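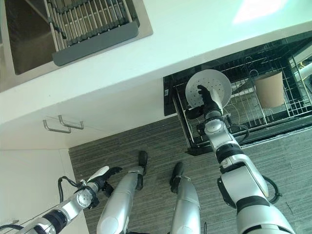
Do you rinse before the dishwasher, or just load? (house rules wanted)

4 min read

melina_t
Hi all, and happy almost-holidays! My mother-in-law is staying with us through New Year's, and she rinses every plate until you could eat off it again, then puts it in the dishwasher. I was raised to scrape and load. We are both being very polite about it, which can't last. What do you folks do?

hetthorpe_hal
Scrape and load, always. I rinsed for years, right up until we moved to Hetthorpe and the water bill came in at $184. That cured me pretty quickly, I can tell you. The one thing I still run under the tap is anything with egg on it.
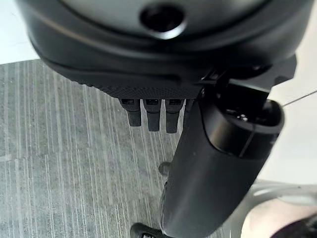

Oatmeal too, now that I think of it. My grandkids leave it until it sets like plaster, and no machine I've owned has ever got it off.

Prodromos V.
I have to disagree with Hal, kindly. It depends so much on how often you run the thing. There are just two of us here and it takes four days to fill, and by the third day an unrinsed load announces itself when you open the door. A quick splash is all I mean — I don't stand there polishing.

asdis_r
Couldn't you run the rinse cycle at night? Mine has one and I ignored it for years (the manual was still in its plastic!). And please clean your filter, everybody. I did ours in August and found a cherry pit and most of a label.

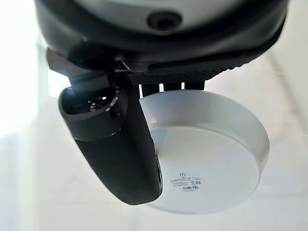
I do it on the first of the month now, with an old toothbrush and a drop of soap, and the glasses come out much clearer.

Prodromos V.
Fair enough, I'll try the rinse cycle. I'm keeping my splash for fish, though.

melina_t
Thank you, this is lovely! I read it aloud at lunch and she sided with Prodromos, of course. We're doing her way on weekdays and mine on weekends. Off to look for the filter.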